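Search this site Enter keywords Go

Laundry room safety check, Phromma building, 3 Jul 2018

I did this one by myself, so forgive the chatter!
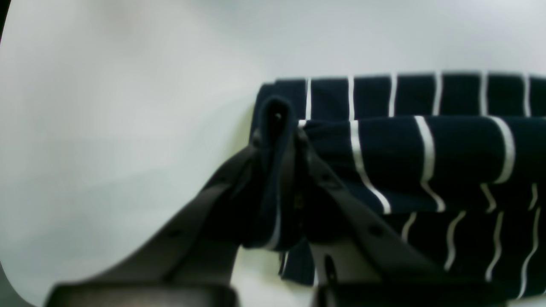
Dryer lint screens - OK. Paweena clears them every night (thank you!!).
Vent hose, dryer 3 - FAIL. Crushed behind the machine again, same as June.
Washer hoses - OK, no bulges or drips.
Extinguisher - OK, gauge in the green, but please stop hanging coats on it.
Floor drain - slow. It took about 20 minutes to empty, so I've asked Surachet to snake it.
Exit door - OK, sticks a little.
Iron outlet - warm plate, taped off until the electrician comes.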